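Keeping a two-arm cell in line

The Yagi cell at Hedix has a pair of arms bolted to the near edge of one table, with walls on three sides. It handles household items all day, and most of its lost hours come from two causes: tubing that has crept out of place and grippers that no longer agree on where the table is.

Anjana Ekanayake looks after the cell. Her shift starts with power off and a hand run along each tube from the gripper to the base. The tubes need slack at the forearm and again below the base. Too little, and the wrist pulls the fitting sideways at full reach. Too much, and the loop drags over whatever is on the table. She marks each tube with tape at the joint housing and checks that the tape has not moved.

Fasteners come next. The base bolts are checked with a torque wrench every 100 hours, along with the profiles that hold the table. Finger screws are checked every 4 hours of running time, which the crew at first thought excessive. Two loose fingers in October changed their minds.

The duct along the front is opened only when a cable is replaced. Špela Janevski, who wired the cell, left spare length at both bases so that an arm can be unbolted and tipped back without cutting anything.

Alignment is done last. Each gripper is brought down to a fixed point on the table, and the offset is written to the controller. If the error is over 2 mm, the arm is homed again and the check repeated. The crew then runs 100 slow moves with ordinary items set out: a dish rack at one side, plates at the other — shapes with thin wires and raised rims, where a small height error soon shows.

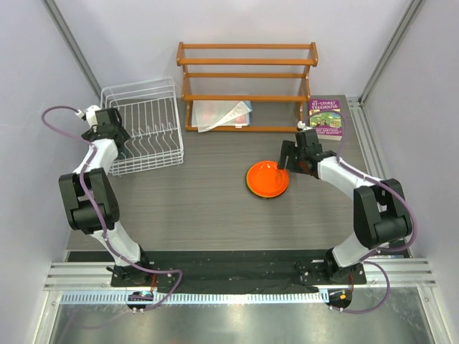
The Yagi cell at Hedix, with the left gripper over the dish rack and the right gripper at the plates.

Moves that fail are logged by arm and by item. A fault that stays with one arm goes to Ekanayake as a mechanical job. A fault that follows the item goes to Janevski, who adjusts the approach height and repeats the slow run before the cell goes back to full speed.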